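Flesach Community Kitchens
Equipment Review Group
Minutes of the February meeting

Held in the upstairs meeting room, Salinas Street site, 2:00 p.m.

Present: Heather Jardine (chair), Harsh Sachdeva (operations), Effie MacBrayne (training kitchen), Berwyn Jarman (purchasing), Rory Forsyth (minutes)

Apologies: none received

1. Minutes of the last meeting

The minutes were accepted with one correction. Under item 5, the quote for the dishwasher service contract should have been recorded as yearly and not quarterly. Rory will fix the file copy.

2. Matters arising

Walk-in cooler door seal at Salinas Street: replaced. Effie reported that the door still needs a push to latch. Berwyn will ask the contractor to come back under the original work order.

Induction burners: delivered to the training kitchen, still in boxes. The electrician has not confirmed a date.

Knife sharpening: the mobile service has dropped our area. Berwyn has asked two local shops for prices and will bring them next time.

3. Sirkus countertop prep arm — report on the supplier visit

Harsh and Effie visited the Sirkus workshop at Kakgate to look at the countertop prep package that was quoted to us in the fall. The package is a single arm with a gripper, a set of ready-made routines, operator training and a yearly support plan. The question before the group is whether to take the trial that Sirkus has offered for the training kitchen.

Harsh gave the main report. They spent the morning on the routines list and the afternoon on questions. Sirkus lists 117 routines in its current catalog. Harsh went through them line by line and found that a good many are the same motion with a different item, such as moving a cup to a rack and moving a bowl to a rack. He thinks the catalog would be easier to judge if those were grouped. Berwyn said the price does not change with the number of routines we turn on, so the grouping matters for comparison only. Harsh agreed but still wants to see it before we sign anything.

The routines that interest us are the cold prep ones: placing items on a board, clearing a board, moving cut fruit to a plate or bowl, and loading cups. Effie said these are the jobs where trainees with limited grip or reach most often ask for a second pair of hands, and that is the reason the training kitchen raised the idea in the first place.

Effie was positive about the operator course. It runs 2 days and is held on our own site, using our own dishes and utensils. She asked whether someone with no technical background could manage it. The trainer told her that most of the first day is spent on stopping the arm, restarting it and clearing a dropped item, and that operators do not write routines themselves. Changes to a routine go through the support desk.

Heather asked how long a change takes. Harsh said the support plan promises an answer within 4 working days for a change request and same-day phone help if the arm will not start. He was not able to find out what happens over the holiday closing, and the draft agreement is silent on it.

Heather asked about noise. Effie said she could hold a normal conversation next to the arm. Berwyn asked about power. An ordinary outlet is enough, according to the quote, but the sheet does not say whether it can share a circuit with the toasters. Harsh will ask.

4. Discussion of the Sirkus package

Safety. Heather said she would not agree to a trial with trainees in the room until the risk assessment is done for our room and our benches. The one supplied by Sirkus is for its own workshop. Harsh said Sirkus will help to fill in a site version but that we have to own it. Heather wants the reach of the arm marked on the floor plan, with the walkway to the back exit kept clear. Effie would like each operator session to begin with a test of the emergency stop, and wants this written on the wall sheet and not left to memory.

Food safety. Effie raised gripper cleaning. The fingers can be removed, but she did not see a written cleaning schedule, and she does not want to guess at which sanitizer is safe on them. Nothing prepared with the arm is to be served until we have the schedule in writing and the county inspector has looked at it. For the trial, play food and practice pieces would be used for the first stage. Berwyn asked whether this made the trial less useful. Effie said it would be fine for learning the controls and for seeing whether trainees are comfortable working near the arm. It would tell us very little about wet or slippery food, and that should be a separate stage with its own sign-off.

Space. The training kitchen bench is shorter than the table at Kakgate. Rory suggested using the island in the back room. Effie was against this because the island is where the bread class sets up. After some discussion it was agreed to measure both and bring the figures back.

Layout. The demonstration table was marked out in squares with tape, and items are set in them for each routine. Harsh thinks we could do the same on our bench. Effie asked whether tape would survive daily wiping with sanitizer. Berwyn will get a price for a printed mat as an alternative.

Cost. Berwyn went through the quote. The trial is free apart from delivery both ways. After that the choice is to buy outright or rent by the quarter. He prefers renting for the first year. The rental price includes the support plan, but the purchase price does not, and the two columns on the quote make them look closer than they are. He has asked for a corrected version. Spare gripper fingers are extra under both options.

Staffing. Heather noted that the package will not reduce staff hours and should not be presented to the board that way. Somebody trained has to be with the arm whenever it is switched on. Effie said she would need at least one more trained person besides herself to cover vacations. Rory offered to take the course.

Rory asked whether we should look at a second supplier. Berwyn said he had contacted others and that none offered on-site training at this size. He will put a short note in the purchasing file so the board can see that we asked.

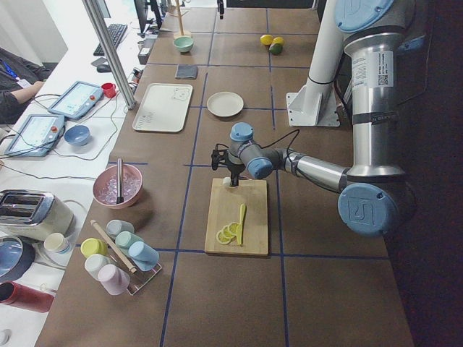
5. Decisions on the Sirkus package

5.1 The group agreed in principle to a trial in the training kitchen, subject to the site risk assessment and the written cleaning schedule. Heather will sign once both are in hand.

5.2 The trial will run for 7 weeks. Play food and practice pieces only in the first stage. A move to real food needs a separate decision by this group.

5.3 Effie and Rory will take the operator course. Names for a further place can go to Effie.

5.4 No rental or purchase will be agreed before the trial report has come to this group.

5.5 Trainees may opt out of sessions with the arm without giving a reason, and the regular class will go on alongside.

6. Actions from items 3 to 5

Harsh: ask Sirkus for the grouped routines list, the holiday cover wording and the answer on shared circuits.

Harsh and Heather: draft the site risk assessment, with floor plan.

Effie: get the cleaning schedule in writing and send it to the county inspector. Measure the training kitchen bench.

Berwyn: corrected quote, price for a printed mat, file note on other suppliers.

Rory: measure the back room island. Draft a one-page notice for trainees and send it to Effie for comment before it goes up.

7. Small equipment requests

Two replacement stockpots for Salinas Street: approved.

Label printer for the dry store: approved, provided it takes the rolls we already have. Effie to check the width.

Stand mixer for the bread class: held over. Berwyn asked for the repair estimate on the old one first. The motor runs but the bowl lift slips — this was reported last year and may still be under warranty.

8. Any other business

Heather asked people to stop leaving the loading door propped open during deliveries. The alarm company has called again.

Harsh will be away for the next meeting and will send his updates to Rory in writing.

9. Next meeting

Same room, 2:00 p.m. Date to be sent out by Rory once the training calendar is settled.

The meeting closed at 3:40 p.m.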